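**Ticket 543: arm stops during bin pick, cell 2**
Opened by: Korkor Amoah
Site: Garnden
Status: open, waiting on Perton

**Problem**

The arm goes into a protective stop while reaching for bars in the metal bin. First seen in January after the Trujillo job was loaded. The log shows code 212 each time, always on the approach move and never on the lift. Restarting the program clears it for a while. Longest run without a stop so far is 33 picks.

**Checked so far**

1. Reloaded the tool weight and center of mass. No change.
2. Dropped approach speed to 10 percent. It still stops, only later in the move.
3. Ran the same path with the bin off the table. No stops.
4. Put the bin back with the red and green bars in it and stepped through by hand. The stops come when the gripper goes for bars on the right side, by the arm. The cables loop around the orange wrist housing and a thin black one droops over the right wall of the bin, so I want that one ruled out first.

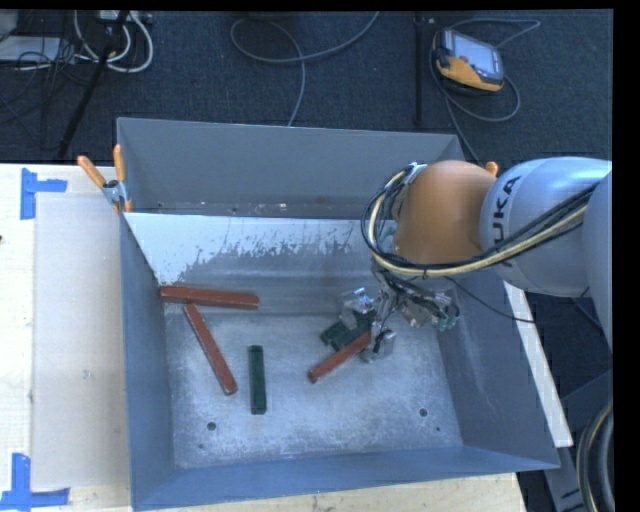

5. Checked the clamp at the back left of the bin. Tight. Left it where it was.

**Next**

- Tie up the thin cable and repeat step 4.
- If it still stops, raise the approach point and send the log to Alura.
- Perton to confirm the force limit they set for this gripper.

Keep hands out of the bin unless the arm is locked out. Do not raise the force limit to get around the stop.

K.A.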